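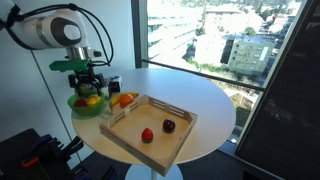
**Briswood, 2020-02-21.** The Briswood Housing Office will open applications this spring for its home kitchen repair grants, following approval of the program's second year of funding. The grants help renters and homeowners replace unsafe stoves, faulty wiring, leaking sinks and damaged kitchen floors.

Up to 200 households will be accepted in the coming round. The office received 764 applications in the first year and was able to approve 298 of them. The lower number for the second year reflects a change in the size of the grants, which were found to be too small in many cases to cover a full repair. Applicants who were turned down in the first year may apply again and do not need to send proof of address a second time if they have not moved.

Priority will go to homes where the kitchen cannot be used safely. This includes homes with a gas leak on record, homes without running water at the kitchen sink, and homes where an inspector has ordered a stove or outlet to be shut off. Households with children under school age and residents over 65 will be considered next. All other applications will be reviewed in the order in which they are received.

Renters must include a signed letter from the property owner agreeing to the work. Under the terms of the program, an owner who accepts a repair may not raise the rent on the basis of that repair while the current lease is in force. The office has prepared a standard letter for this purpose, and copies are available at the front desk.

Repairs in the north part of the city will be carried out by Guérin, which also held the contract during the first year. A second contractor, Drorkex, has been added for the Sevau district, where older buildings have led to longer waits. Residents may not choose between the two contractors, and work arranged privately before an application is approved will not be paid back.

The Sevau district accounted for a large share of the delays reported last year. Many of its buildings share a single water line between floors, and work in one kitchen often required the water to be turned off for the whole building. The office has now agreed on a notice period with building owners in the district. Residents will be told in writing at least 4 days before any planned shutoff, except in an emergency.

The program covers fixed equipment and surfaces only. Small appliances, cookware, tables and chairs are not included. Refrigerators may be replaced if an inspector finds that the existing unit presents an electrical hazard. Cabinets may be repaired but will be replaced only where there is water damage or mold.

Residents whose kitchens will be out of use for more than one day may ask for meal vouchers when their repair is scheduled. The vouchers are accepted at the market hall and at the cafeteria in the Sevau community building. They cannot be exchanged for cash and must be used by the end of the month in which the work is completed.

Application forms may be picked up at the Housing Office or requested by mail. Forms are printed in large type on request, and staff can read the form aloud or fill it in for residents who need help. Incomplete forms will be returned with a note stating what is missing, and the original date of receipt will be kept if the missing papers are supplied within two weeks.

All approved work is expected to be finished by the end of October. Households approved in the first year whose repairs are still pending will keep their place and should not submit a new form. Questions about a pending repair should be directed to the repairs desk, with the case number printed at the top of the approval letter.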